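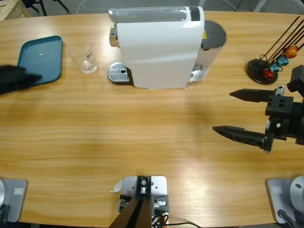

Skellesstead – Equipamento para copa e sala de reuniões
Início / Café / Conjuntos de cápsulas / Conjunto Brillex 3873

Conjunto de café Brillex 3873
Máquina de cápsulas branca, suporte de cápsulas, tabuleiro e copo
Referência: 3873
Disponibilidade: em stock
Página atualizada em quarta-feira, 18 de março

Descrição geral

O conjunto 3873 reúne numa única referência o equipamento de um ponto de café de bancada: uma máquina de cápsulas Brillex, um suporte de cápsulas Skilel em arame, um tabuleiro Vasseur em plástico e um copo de vidro transparente. Destina-se a copas de escritório, salas de espera, quartos de alojamento local e outros espaços com tomada disponível e sem ligação direta à rede de água.

As peças são fornecidas em embalagens separadas dentro da mesma caixa de transporte. O suporte e o tabuleiro podem também ser encomendados isoladamente, com as referências indicadas no fim desta página. As cápsulas não estão incluídas.

Conteúdo da caixa

Máquina de cápsulas Brillex, branca, com reservatório de água
Grelha perfurada e base preta
Suporte de cápsulas Skilel, preto
Tabuleiro Vasseur, azul-petróleo
Copo de vidro transparente
Manual de instruções em português, espanhol e francês
Saqueta para o primeiro ensaio de dureza da água

Máquina

Corpo branco brilhante, de formas arredondadas. O acabamento limpa-se com pano macio húmido; detergentes abrasivos e esfregões riscam a superfície e as marcas não são cobertas pela garantia.

O reservatório de água encontra-se na parte superior e é transparente, de aspeto ligeiramente fosco. O nível verifica-se sem retirar o reservatório. Utilizar apenas água potável fria. Não encher com água quente, leite, bebidas instantâneas ou água gaseificada.

A cabeça de extração é cromada e fica saliente na parte da frente. A grelha, prateada e perfurada, fica diretamente por baixo e assenta numa base preta que avança em relação ao corpo. Na instalação deve contar-se com este avanço: a medida de profundidade a considerar é a da base, e não a do corpo branco.

No lado direito, a máquina tem um cilindro com tampa cinzento-escura e parte inferior clara. Na implantação em nicho ou entre armários, deixar espaço livre desse lado para se poder levantar a tampa. A etiqueta amarela de aviso, de pequena dimensão, encontra-se junto à tampa e não deve ser removida.

Suporte de cápsulas

Base redonda preta e varetas finas de arame preto abertas em leque. As cápsulas prendem-se às varetas e ficam visíveis individualmente, o que permite separá-las por cor. Na imagem do produto, o suporte está guarnecido com quatro cápsulas metálicas: vermelha, azul, azul-petróleo e laranja, da mais baixa para a mais alta.

O leque abre para um dos lados. Recomenda-se orientar a abertura para o lado livre da bancada e carregar primeiro as posições mais próximas da base. A desmontagem não é necessária para limpeza.

O suporte não é indicado para cápsulas de plástico com aba flexível nem para pastilhas de papel. Em caso de dúvida quanto ao formato, solicitar a tabela de compatibilidades antes da encomenda.

Tabuleiro

Tabuleiro retangular em plástico azul-petróleo, com rebordo elevado e cantos arredondados. O interior apresenta um tom azul-esverdeado mais escuro. Pode receber colheres, pacotes de açúcar, cápsulas de reserva ou o próprio copo. O rebordo retém pequenos derrames, mas o tabuleiro não substitui a grelha da máquina e não deve ser colocado por baixo dela.

Não utilizar como superfície de corte. Não colocar sobre placas de cozinha nem no micro-ondas.

Copo

Copo cilíndrico pequeno, transparente, com marcação ténue na parede. Antes de ser usado com bebida quente, passar por água morna. Substituir o copo se apresentar lascas no bordo. A marcação é decorativa e não serve de medida de volume.

Instalação

1. Escolher uma superfície plana, estável e resistente à humidade. Em tampos de madeira sem verniz, prever uma proteção sob a base da máquina.
2. Colocar a máquina junto ao bordo posterior da bancada, com a cabeça de extração acessível.
3. Posicionar o suporte de cápsulas à direita, afastado do cilindro lateral.
4. Colocar o copo e o tabuleiro à esquerda. Deixar livre a zona em frente da grelha.
5. Lavar o reservatório, enchê-lo e voltar a encaixá-lo até ao batente.
6. Ligar a ficha a uma tomada com terra. Não utilizar extensões enroladas.
7. Efetuar dois ciclos de enxaguamento sem cápsula e rejeitar a água.

A disposição inversa é possível, desde que se mantenha o espaço livre junto à tampa cinzento-escura. Não instalar a máquina por baixo de prateleiras que impeçam o acesso ao reservatório.

Utilização diária

Verificar o nível de água antes da primeira extração. Centrar o copo na grelha, sob a cabeça. Inserir a cápsula sem a perfurar nem amolgar. Terminada a extração, retirar o copo e só depois ejetar a cápsula usada.

Em locais com vários utilizadores, é preferível repor o suporte de cápsulas ao fim do dia e renovar a água do reservatório todas as manhãs. Após uma paragem prolongada, repetir os ciclos de enxaguamento descritos na instalação.

Limpeza e manutenção

Reservatório: lavar à mão com água e detergente neutro. Não utilizar máquina de lavar loiça, que acentua o aspeto fosco do plástico.
Grelha perfurada: retirar, passar por água corrente e secar antes de voltar a montar. Confirmar que os orifícios não estão obstruídos.
Base preta: esvaziar e limpar com pano húmido.
Cabeça cromada: pano macio, sem produtos à base de cloro.
Suporte de cápsulas: pano seco.
Tabuleiro: lavagem à mão ou no cesto superior da máquina de lavar loiça.
Copo: lavagem à mão.

A periodicidade da descalcificação depende da dureza da água e consta do quadro do manual. O vinagre não deve ser usado como descalcificante. Durante a operação, colocar sob a cabeça um recipiente de capacidade adequada; o copo fornecido é demasiado pequeno para este fim.

Restrições de utilização

Equipamento para uso interior. Não apropriado para venda automática, esplanadas ou veículos. Não deslocar a máquina com o reservatório cheio. Desligar da corrente antes de qualquer limpeza.

Garantia e assistência

Garantia de 2 anos para a máquina, contados a partir da data da fatura. Ficam excluídos os danos por calcário, por queda e por utilização de cápsulas deformadas, bem como o desgaste normal do tabuleiro e do suporte. O copo não tem garantia após a receção.

Quebras de transporte devem ser comunicadas à Skellesstead com fotografia da embalagem exterior e da peça danificada. Conservar a caixa original até à conclusão do processo. Em caso de avaria, enviar apenas a máquina, vazia e seca, sem os acessórios.

Referências associadas

3873 – Conjunto completo Brillex
508 – Suporte de cápsulas Skilel, preto
509 – Tabuleiro Vasseur, azul-petróleo

O copo e a grelha perfurada são fornecidos como peças de substituição mediante pedido, com indicação da referência do conjunto. O preço apresentado no carrinho inclui IVA e não inclui portes.

Adicionar ao carrinho
Pedir orçamento para quantidade
Descarregar manual (PDF)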